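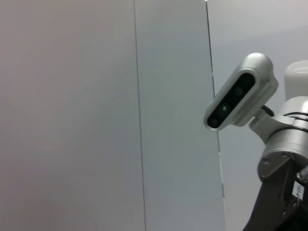 Kasun Haque wants to know whether the Bullov kit is worth the money for a small shop like mine, or whether he should hold out for the Lashari one everybody keeps mentioning. Kasun, I love this question and I am going to answer it at far too much length, so get yourself a coffee.

First, what you get. The Bullov is a two-arm package: arms, grippers, a camera at each wrist, the software, and a setup visit. You supply the table and the patience. I've had it on trial since February and I pay for it by the month, so nobody's sending me anything for free (I wish!).

The setup visit was the best part, and I mean that kindly. Rezaul Begum came out, stayed well past lunch, and went over the wrist cameras with me until I could do the calibration on my own. It takes 20 minutes once you know the screens. My first solo try took most of an evening, and I'm still a bit proud of it.

What I wanted it for is soft goods. Boxes are easy, lots of kits do boxes. I sell bags, and bags slump and fold and flop their handles wherever they please, so that's what I've been putting in front of it.
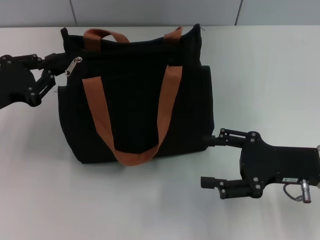
And with soft things you really do want the second arm. I went back and forth on this for weeks, because the single-arm version is a good deal cheaper and I am not made of money. But one gripper on a floppy bag mostly just pushes it around the table, and then you're standing there straightening it up again, which is the job you were hoping to hand over in the first place.

Things I'd complain about, if they asked me (they did, I sent them two pages): the manual is thin on anything made of fabric, the grip force menu is buried 5 screens deep, and the fans are louder than I'd like in a room where I also take phone calls. 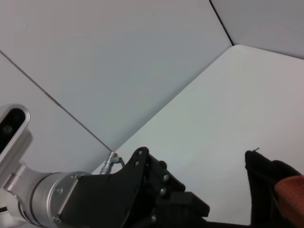 The support line, though, I can't fault. I've called more often than I'd care to admit and usually had a real person inside of around 20 minutes. Jamila Uddin once stayed on with me while I went through every grip setting in that buried menu, and she never sighed at me, not even once.

So, Kasun: if you handle mostly boxes, wait and look at the Lashari, I haven't tried it and can't speak to it. If you handle anything that sags, ask Bullov for the monthly trial, get the two-arm version, and bring your own most annoying product to the setup visit. I'm keeping mine through the summer and I'll post again when I've tried the backpacks.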